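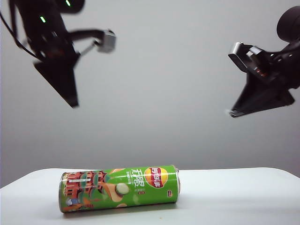
Abb. 3: Zweiarmiger Aufbau über der Tischplatte mit liegender Chipsdose (Lay's) als Testobjekt.

4.2 Greifversuche an zylindrischen Objekten

Der in der Gemeinschaftswerkstatt Prondellow errichtete Aufbau besteht aus zwei hängend angeordneten Armen mit dreieckigen Greiffingern (Abb. 3). Die Steuerung erfolgt über die von Kasten entwickelte Software Hirkirari. Die Materialkosten beliefen sich auf 2495 Euro, Werkzeuge nicht eingerechnet.

Liegende Zylinder stellen erhöhte Anforderungen an die Abstimmung beider Arme, da ein einseitiger Kontakt das Objekt ins Rollen bringen kann. Je Objekt wurden 40 Durchgänge vorgesehen. Die Ausgangslage wurde vor jedem Durchgang von Hand hergestellt und nicht durch Anschläge fixiert. Als Fehlversuch galt jeder Durchgang, in dem die Dose vor dem beidseitigen Schließen die Tischkante erreichte. Die Auswertung der Gelenkströme ist Gegenstand von Abschnitt 4.3.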